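Trindham's New Charter Leaves the Hard Part for Later
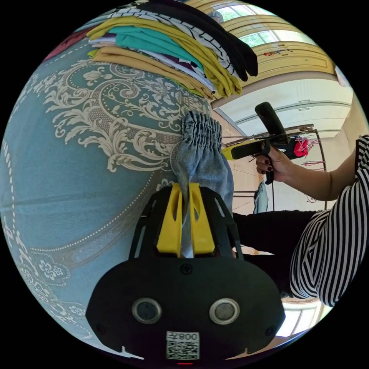 The draft charter that Trindham's council published in February would change how the city is governed more than anything since the port authority was folded into city hall. The mayor would give up the power to appoint district heads. Budgets would be voted on line by line in open session. Residents of the outer districts, Trerkine and Plekamis among them, would elect their own boards for the first time.

I support most of it and plan to vote for it. But the draft has a weakness that its backers have been slow to discuss, and there is still time to fix it before the text goes to the ballot.

The weakness is money. Under Article 17, the new district boards will be responsible for road repair, small parks, street lighting and the licensing of market stalls. The draft does not say where the funds will come from. It says the council "shall provide adequate means," and leaves the amount to be settled each year. A board that has to ask the council for its budget every year is going to be careful about whom it annoys.

We have seen this before. When Camargo set up its own district boards, the law had much the same wording. In the first year the boards got what they asked for. In the second, a council facing a shortfall cut their share, and cut it most in the districts that had voted for the opposition. Turnout in the next board elections fell sharply, and it is hard to blame the people who stayed home. They had been asked to choose representatives who could not get a streetlight replaced.

Supporters of the draft say a fixed formula would tie the council's hands in a bad year. That is a fair point, and a formula could allow for it. The council could be permitted to reduce the boards' share in an emergency, by the same percentage in every district, with a two-thirds vote. That would leave room to deal with a bad harvest or a drop in port fees without letting a majority pick and choose.

The other objection is that the outer districts are too small to manage money well. Plekamis has a part-time clerk and an office that opens 3 mornings a week. Roughly 400 households there pay the local levy. I don't doubt that the first few budgets will have mistakes in them. The city's own accounts have had plenty, and the answer was an auditor. The same auditor could look at the boards' books.

Some people who want a stronger charter say they will vote no and wait for a better one. I think that would be a mistake. The last attempt at reform died in the council without a vote, and the mayor's office kept every power it had. The open budget sessions alone are worth having, and the elected boards will be difficult to abolish once people are used to them.

The council takes written comments on the draft until 5 June 2026. Anyone who lives in the outer districts should send one, and should ask for a funding formula in Article 17 by name. A short letter is enough. The clerk's office in Trerkine has copies of the full text.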